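Ticket 2582
Product: Tikley lidded wicker basket, divided, tan
Reported by: Neema Rweyemamu, Tadton
Assigned to: Valentin Zwahlen, Lukumay product support
Status: Waiting on part

Reported problem
Lid does not stay closed. When pressed down it rises again on one side. The basket is used on the mezzanine table for napkins and tea supplies and is moved every Saturday for cleaning.

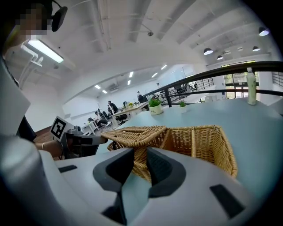

Does the lid need a latch to stay shut?
The Tikley has no latch in any version – the lid is held by its own weight and the fit of the rim.

Entry 1, Zwahlen
Asked customer to empty the basket and close the lid with nothing inside. Result: same gap, hinge side sits high. Contents ruled out.
Asked for the batch label from the underside. Customer reads 653. That batch shipped with the early divider, which was woven slightly taller than the later one.

Entry 2, Zwahlen
Customer reports that the basket has been carried by the lid. Advised against this. The hinge loops are wicker and stretch under load. Correct handling is one hand at each end, below the rim, with the lid left alone. 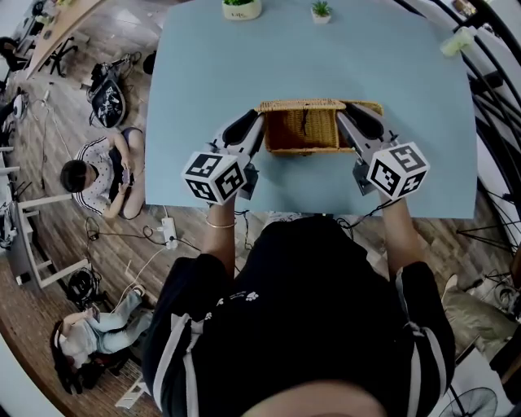

Entry 3, Rweyemamu
Checked the hinge loops. One is loose, the other is tight. No broken strands. Pushed the divider down by hand and the gap got smaller but did not close. Divider springs back after a few minutes.

Entry 4, Zwahlen
Two separate faults, then: tall divider and stretched loop. Steps sent to customer:
1. Dampen the top edge of the divider with a cloth. Do not soak.
2. Close the lid and place a flat weight on it overnight.
3. Remove the weight and let the basket dry with the lid open.
4. Check the gap again at the hinge side. 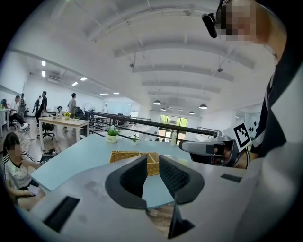 Drying time depends on airflow, and a full day indoors is normal for this weave. Do not use a heater or hair dryer, which makes the strands brittle. The basket can dry on the blue table where it stands now, but move the two plants away before watering them so the wicker does not get wet again. Keep the compartments empty until the check in step 4 is done.

Entry 5, Rweyemamu
Steps done. Divider now sits level with the rim. Lid closes flat on the front side. Hinge side still lifts at the loose loop.

Entry 6, Zwahlen
Replacement hinge loop ordered from Samley, part 1338, quantity 2. Both loops should be changed together. Ticket stays open until the part is fitted.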